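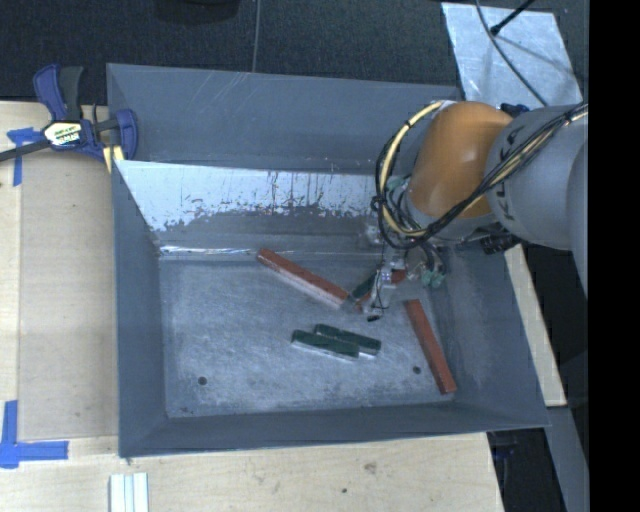 Red and green blocks in the gray metal bin, before sorting.

How to sort blocks by color and length

You need one wide bin with sloping sides, a table and two trays.

1. Set the bin flat on the table and tip the mixed blocks in. Spread them so that few are lying on top of each other.

2. Take out the red blocks first and lay them in the left tray. Check along the walls, where long blocks tend to lean.

3. Move the green blocks to the right tray.

4. Within each tray, line the blocks up against one edge and put the long ones at the back.

Scratches on the bin floor do no harm. If the paint on the walls is flaking, brush out the bin before the next batch. A full set from Grirken has 60 blocks, so do it in two or three loads.

Hedvig Rustad, 13 Feb 2021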